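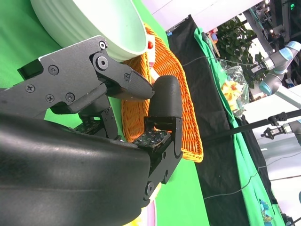
Biser Mamani
Prop and table stylist, Cultberg
2022-09-09

Getting the table together for the Ceris shoot. Green backdrop is up. Orange woven basket and the mint bowl with the ridged sides are both on it.

1/ The basket stays. The weave is tight and the raised border gives it a clean edge. Orange on bright green is loud, but the client asked for loud.

2/ Less sure about the bowl. It's a pale green and I want more distance between it and the backdrop. Might try it on the other side.

3/ Black curtain and the green cloth stay where they hang for now. I'll steam the cloth tonight.

4/ We have 8 setups to get through and I've got four planned. The rest can wait until November if they have to.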